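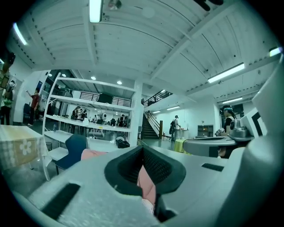
Tivier Game Clock, Model 3

Digital clock for Go, with byo-yomi, Canadian overtime, Fischer and absolute timing. Supplied with two AA cells and a printed instruction sheet.

Overview

The Model 3 replaces the Model 2, which was discontinued in December. The case and rocker lever are unchanged. The display, the timing board and the sounder are new. Settings stored on a Model 2 cannot be transferred.

The clock is intended for club and tournament play on full-size boards. It can also be used for 9x9 and 13x13 games, although the shortest preset main time is three minutes and anything below that has to be entered by hand.

Timing methods

Japanese byo-yomi: main time up to 9 hours 59 minutes, with 1 to 25 periods of 5 to 90 seconds each. The number of periods remaining is shown beside each player's time. A period is deducted at zero and the next one starts without a pause.

Canadian overtime: 5 to 40 stones per block. The clock counts lever presses and resets the block when the set number has been reached. Players who prefer to count out stones by hand can turn the press counter off, in which case the block is reset with the centre button.

Fischer: increment of 1 to 90 seconds, added on completion of the move. An upper limit on accumulated time can be set.

Absolute: no overtime. The flag symbol shows at zero and the opponent's clock stops.

Each side may be given different times for handicap games. The two sides must use the same timing method.

Sounder

The sounder has three levels and can be switched off. In byo-yomi it gives one tone at ten seconds and a short tone for each of the last five. There is no spoken count. The Indik voice unit, sold separately, connects to the socket on the rear of the case and reads the seconds in English, Japanese or Korean.

Presets

There are 40 memory positions. Positions 1 to 25 are factory settings and cannot be overwritten. The remainder are free for the user. The last position used is recalled when the clock is switched on.

Arbiter functions

Hold the centre button for three seconds to pause and enter correction mode. Main time, periods and stones remaining can be altered for either side. The move count can be read in this mode but not changed. Corrections are not logged.

Lever and case

The rocker lever is operated from either end. A light press is sufficient, and the lever should not be struck. The base has four rubber feet, which can be ordered as a spare set. Wipe the case with a dry cloth only. Solvent cleaners will cloud the display window.

Power

Two AA alkaline cells. Rechargeable cells may be used, but the low battery symbol will then appear early. If cells are changed during a paused game, the times are held for 90 seconds.

Accessories

Indik voice unit
Gosling padded case, holds one clock
Clutton carrying box, holds ten clocks
Spare feet, set of four
Replacement battery cover

The Gosling case for the Model 2 also fits the Model 3. The voice unit does not fit in it.

Page revised 22 January 2021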